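9 May 2012

We finally have a title, or at least a title three of us can live with. The fan film is going to be called Plerken Station, after the mining outpost where Captain Zakharchenko gets left behind in the first ten pages, and I'm so happy to stop writing "the space thing" on every email!

I've been carrying this story around in one form or another since 2000, when it was a very bad short story with far too many airlocks in it. The script is down to 22 pages now. I cried a little over losing the second Emard scene, where he sings to the cargo, but it slowed everything down and I think deep down I knew it (I've kept it in a drawer, and if there's ever a sequel, he's singing).

The Gurkik makeup is the big worry. Our last test took 3 hours to put on and the forehead came loose the minute our poor actor laughed — and he laughs a lot. We're going to try a thinner piece and a different glue before we shoot in August.

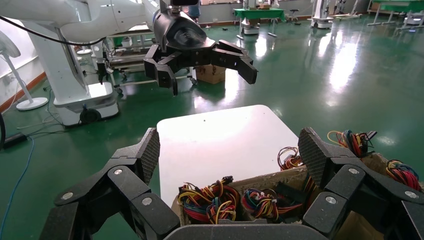 Anyway, if you sew and have any patience for collars, please write to me. The uniforms are cut out and pinned, and I've been stuck on the same sleeve since last month.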